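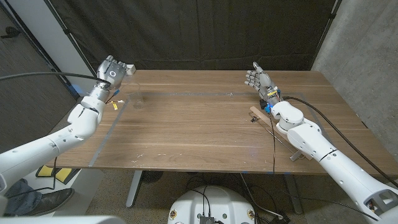 A reader commented on my January post that you can't go from box black back to brown in one visit, and that any salon promising it is going to fry your hair. I read that comment about five times with a towel on my head. She was right, and I'd already booked the appointment!

So, catching up. I had been coloring my own hair black for 13 years, in whatever bathroom I had at the time, with the same drugstore box. Then we moved to Scanlon and the water here is so hard that everything went dull and sort of greenish at the ends (only in daylight, my husband swore he couldn't see it). I tried a clarifying shampoo, then a different clarifying shampoo, then I gave up and called Binatness, the little salon across from the post office.

They made me come in for a consultation first. It was 50 minutes long and free, and most of it was the colorist lifting up pieces of my hair and going "hmm." She snipped a bit from underneath to test. I've had doctor's appointments less thorough than that.
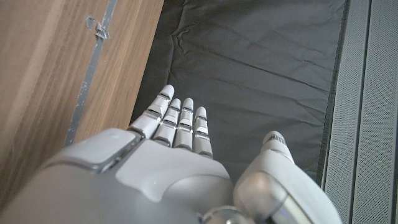

The test piece came up orange. Very orange, like a traffic cone. She said that was normal with so many layers of dye and that we'd be looking at three visits, maybe four, with at least six weeks in between, and a trim each time. The first one came to almost 230 dollars with the tip, and I did have to sit in the car for a minute afterward. But my hair felt like hair! I'd been expecting straw.

I've done two visits now, and the color is a reddish brown that I didn't ask for and kind of love. My sister thinks I should stop right there.

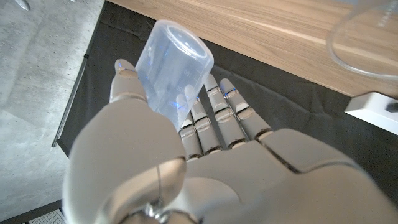

*Posted April 2018 by Grandlow Girl | Filed under: Hair*

A few of you asked what I'm using at home. I bought the Grodo mask they had by the register, which was 61 dollars for the big tub, and I use it once a week and leave it in while I do the dishes. I can't tell you if it's better than the cheap ones. It smells like pears. I also put a filter on the shower head, and if you live anywhere near Scanlon I'd do that before you spend a cent on anything else, because the green is gone and I'm pretty sure it was the water all along.

I've quit washing every day, too. Day two is fine, day three is a ponytail, and on day four I wear a hat to the grocery store. Next visit is in five weeks and I still haven't decided about bangs.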